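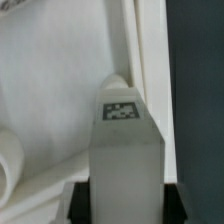
Hestent two-arm bench cell

Skerketwood built the Hestent for the sort of bench where good people spend long days picking up light plastic parts, turning them the right way around and setting them down again. We've been on those benches ourselves, and we know how your wrists feel by Thursday! The cell takes over the repetitive handling and leaves your team the checking, the odd batches and the decisions about what goes where.

Two arms share one tabletop, so you can plan your station with one on each side of the parts or with one reaching in from the front. Small square tags on the fingers, the parts and a flat board help the cameras keep track of where everything is – and they're easy to replace when they get scuffed.

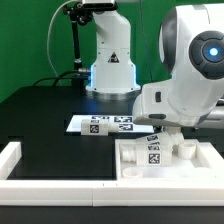

Changing over to a new bottle or a new tray is a job for whoever knows the product best, and at most of our customers that's the person who used to pack it by hand. Erlinda Castillo moved from the packing line at Sarmiento to running her own cell last August, and she still rearranges the trays to suit herself (we've learned to let her, and two of her layouts now come with the software). She tells us she misses the chatter on the line a little, and doesn't miss the sore shoulders one bit.

Training takes 8 hours, spread over two shifts so that nobody has to sit through it all in one go. Virgilio Dimaculangan teaches it at your own site, and he's happy to stay on over lunch and talk through what the change means for rotas and job titles, which tends to be what people really want to ask.

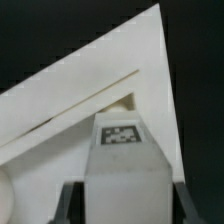 Tagged fingertip below a small triangular opening in a white part.

Service interval: 3000 running hours
Finger sets: frosted, tapered tip, tag fitted
Made and supported at our Grirkthorpe workshop
Call or write for a quote and a visit to your bench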